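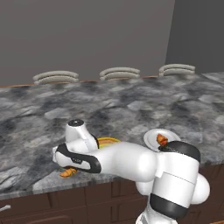

A home-built mobile manipulator project at the Salow shared workshop has moved its table-clearing routine into simulation, ahead of wiring up the arm's final joint. The project, called Julero, is led by Malathi Rodrigues, who started it in a spare bedroom and brought it to Salow in August. The test kitchen is a plain one: a marble island with dark wooden cabinets below, three bar stools behind, and a few plates and bits of food on top. In the current test the gripper is brought in low over a small item lying on the bare counter near the front edge, with a yellow plate and a white one further back as possible places to put it down.

Rodrigues said the front edge was chosen on purpose. The base has to stand close to the cabinets, and a target near the edge leaves the elbow with little room to fold. An earlier version of the planner treated the counter as a thin sheet and ignored the overhang, so the lower links were sometimes routed through the stone. The collision model now includes the full slab and the cabinet fronts.

The planner runs on a second-hand desktop under the bench. It is given 200 milliseconds to find a path before it stops and reports a failure. Each batch consists of 1000 starts, with the base position and the food moved slightly each time. Batches are left to run overnight and the log is read in the morning.

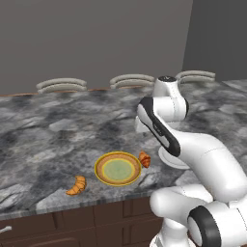
Most of the failures in the last batch came from the wrist. When the target lies close to a plate, the planner tends to pick an approach from the far side, which brings the last two joints near their limits. The arm then has to back out and try again. Rodrigues has added a cost for joint travel, and a second cost for passing any link over a plate at less than 4 centimetres. Failures fell after the first change. The second has not yet been run over a full batch.

Contact is still the weak part. Food is modelled as a rigid body with a single friction value, so a grasp that holds in simulation may well crush or drop the real thing. The group does not plan to model soft food. It will fit a current limit to the gripper motor and tune it by hand at the bench.

The controller board, named Brirano, is a workshop design now on its third revision. It reads the joint encoders and passes targets to the motor drivers over a single bus. The previous revision lost messages when all the motors started together, a fault traced to a shared ground. Drawings and firmware are kept on the workshop server and can be copied by any member.

The next step is to replay the recorded paths on the hardware at quarter speed, with nothing on the worktop. That will be done in the Rao room, where the floor is level and there is a stop switch by the door. Members who want to attend should add their names to the sheet at the front desk. Places are limited to 3 per session.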